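1/ Jocelyn Melnyk's new print series is up at the Simmont bookshop through September. She redraws famous first lines from novels as old motel signs.
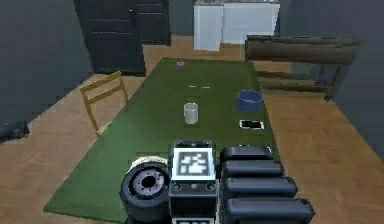

2/ There are 37 signs, one novel each. The Moby-Dick one has a vacancy light. Jane Eyre gets a plain board — no walk today, no pool either.

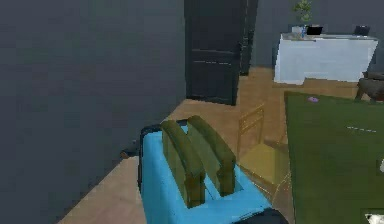
She letters everything by hand and works from a stack of old postcards. Lorne Beaudoin at the shop says over 71 prints sold in the first month.

3/ My favorite is Rebecca, done as a roadside inn called Manderley with half the letters out.
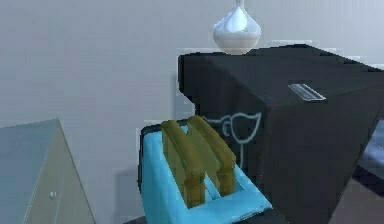
Two slices in a light blue toaster.

4/ Small prints are $47 and they ship. She talks at the shop at 2 p.m. on closing day, and Delia Zúñiga is asking the questions. 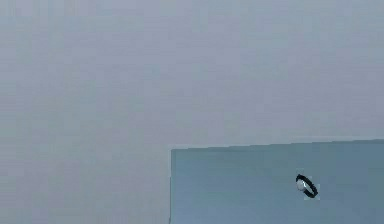 Steel blue on pale gray.

5/ No Middlemarch yet. She says the line is too long for a sign.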